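Stiketitz, le petit outil de relecture des épisodes

Salut ! Moi c'est Maëlys Millet, et ce dépôt contient le code que j'utilise tous les jours pour relire, couper et étiqueter les enregistrements de la caméra de poignet. Au départ c'était un script de 30 lignes dans un coin de Zetis, et puis bon, ça a grossi (beaucoup).

Stiketitz prend un dossier d'épisodes, recale les images sur l'état de la pince et propose des coupes. Vous validez ou vous corrigez au clavier, et ça sort un fichier d'étiquettes par épisode, lisible par Cordier sans conversion.

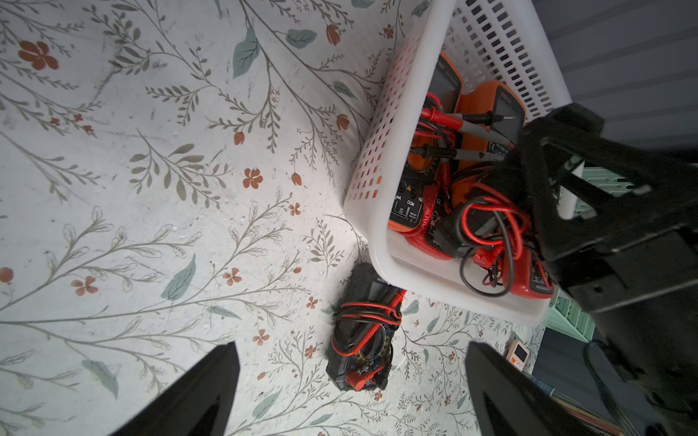
Les objets avec des câbles restent ma bête noire, je préfère vous prévenir ! Un multimètre avec ses cordons enroulés autour, pour le segmenteur, c'est tantôt un objet, tantôt 2, et dans un panier où les cordons s'emmêlent il fusionne tout. L'option --cordons aide pas mal, mais elle est lente.

Installation : pip install -e . puis stiketitz ouvrir mon_dossier. Il faut plus de 11 Go de mémoire vive si vous chargez tout d'un coup, sinon passez --flux.

Les sept étiquettes par défaut sont dans etiquettes.yaml, changez-les comme vous voulez, sauf « rien » (Femier plante sans elle, je sais, c'est sur ma liste).

Dernière mise à jour : 28/1/22. La doc de l'export arrive en avril.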